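Print this item | E-mail to a friend

From the Language Exchange: What We Learned in Our First Season of Evening Tables

By Yaowalak Yimyam
December 2021

When I was asked to write something for the newsletter regarding the evening tables, my first answer was no, my English is not for publishing. Then Fongchan Siriwan told me that this is exactly the reason I should write it. So please be patient with my articles, the "a" and the "the", they are still difficult for me.

The evening tables began in June in the reading room on Munasinghe Street. The idea is very simple. Each table has one language. You sit down at the table of the language you want to practice, and you speak only that language until the bell. After the bell you may change tables or stay. We started with four tables: English, Thai, Spanish and Portuguese. In the first evening the Portuguese table had two people, and they were both beginners, so they mostly said good evening to each other.
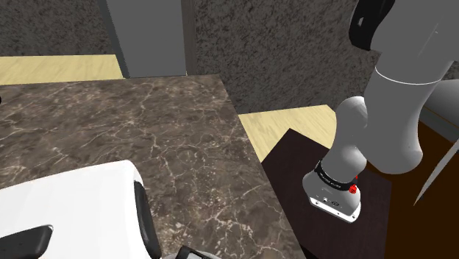

Since then 166 members have signed the book at least one time. Many of them came because a friend brought them, and I think it is the best way to come. It is hard to enter a room alone and begin to speak badly in front of strangers. I know this from my own experience. When I moved here I attended a conversation class at the Cillby center, and for the first month I said only my name and my job. The teacher was kind, but she always corrected the sentence before I finished it, and so I forgot what I wanted to say.

For this reason we have a rule about correcting. The rule is that you correct only when the speaker asks. Some members did not like it in the beginning. They said they come to improve and they want to hear every mistake. Now we put a small green card on the table for those persons. If you have the green card in front of you, everybody may correct you as much as they like. Fongchan used the card for one evening and then she gave it back.

The next thing we learned is that a table needs a topic. "Talk freely" sounds nice, but after ten minutes everyone has told where they live and how many children they have, and then it becomes quiet. We tried printed questions from a book, and they were too serious. What is your opinion of globalization? No one wants to answer this after work. The topics which went best were small: a thing you broke, the worst bus ride, what your grandmother cooked when somebody was sick. The evening on grandmothers ran 40 minutes past the closing time, and we apologize again to the neighbors upstairs.

I want also to say a few words on the level of the speakers. We do not make tests and we do not separate beginners from the others. This is not easy for the table leader. A fast speaker can fill the whole hour without noticing. Our leaders now ask the fast speakers to explain one word for the beginners each time they use a difficult one, and this made them slower in a natural way. One gentleman at the Spanish table told me that he understands his own language better after explaining it.
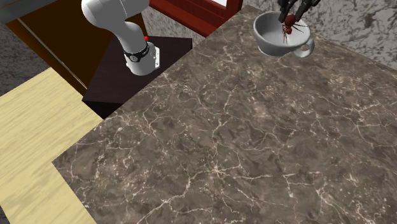
In the new season we will add a French table and, if we find a leader, a Sinhala table. We also need somebody for Thai, as I will be away for several weeks to visit my parents. You do not have to be a teacher. You need to speak the language well and to be able to wait when another person is looking for a word. Waiting is the more difficult part, in my opinion.

The lending shelf has grown too. We have now 192 books, most of them for easy reading, and the Hosodon bookshop gives our members a lower price on dictionaries if you show the membership card. Please write your name on the list when you take a book home. The children's stories in Thai are all borrowed at the moment, and I would be glad to see a few of them back before the holidays.

The last evening of this season will be a mixed one, with all languages in the room and the songs at the end. The words of the songs will be printed, so you can sing also if you don't know the tune. If you would like to lead a table or help with the printing, please leave a note for Fongchan in the box next to the door of the reading room.

Print this item | E-mail to a friend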